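Tema 6. Normas, guías y buenas prácticas en manipulación robótica
Apuntes de clase. Profesora: Ileana Stanciu

Lo que sigue completa lo visto el miércoles y corrige un par de cosas que dije demasiado deprisa.

6.1 Qué obliga y qué no

Conviene separar tres cosas que en los catálogos aparecen mezcladas: la ley, la norma técnica y la guía interna. La ley se cumple. La norma técnica es voluntaria mientras un contrato o un reglamento no la haga exigible. La guía interna la escribe alguien de la casa, a menudo copiando la del proyecto anterior, y su valor depende de quién la revisó por última vez.

Cuando un proveedor afirma que su pinza «cumple la normativa», la pregunta es cuál, en qué versión y para qué aplicación. Una pinza suelta no es una aplicación. La evaluación de riesgos se hace sobre el conjunto: brazo, herramienta, pieza, entorno y tarea. He leído bastantes declaraciones que se saltan este punto y pocas que lo traten en más de un párrafo.

6.2 El caso de la guía Hemard

La guía Hemard, que usaremos en prácticas, tiene 65 páginas. Mircea Munteanu y Dennis Muli la redactaron para celdas cerradas y después se fue aplicando a otros espacios sin cambiar casi nada. Mi opinión es que la mitad del texto sobra. Lo que sí merece la pena conservar:

— Revisar los dedos y sus fijaciones antes de cada sesión, con el robot parado.
— Definir la zona de trabajo también en altura. Un plano del suelo no basta.
— Anotar todo contacto no previsto, aunque no haya daños.
— No cambiar el límite de fuerza durante una tarea.

El cuarto punto se incumple a diario. La guía exige una firma para modificar el límite, y la firma se pone al final de la semana, toda junta. Una regla así produce papeles — seguridad, bastante menos.

6.3 Lo que ve la cámara de muñeca

Muchas guías recomiendan montar una cámara cerca de la pinza y dan por hecho que con eso la zona de agarre queda supervisada. Es mucho suponer. La propia herramienta tapa parte del campo de visión, y los objetos que quedan detrás pueden verse solo a medias. Antes de aceptar la cámara como medida de control hay que comprobar qué zonas deja ocultas en cada postura. 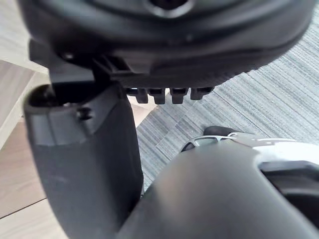
Figura 6.1. Vista desde la pinza. El cuerpo de la herramienta oculta parte de un objeto negro y plateado situado en el suelo.

Fíjense también en el suelo: moqueta a rayas y acabado de madera clara en la misma vista. Un umbral de detección ajustado sobre una sola superficie no se da por válido en la otra sin repetir la prueba.

6.4 Para la próxima sesión

Lean el capítulo de contactos de la guía Hemard y traigan una regla que eliminarían, con la justificación por escrito (una cara como máximo). Trefor Gwilliam presentará el registro de incidencias de Rirnik, con 288 entradas. Pregúntenle cómo se decidió qué contaba como incidencia.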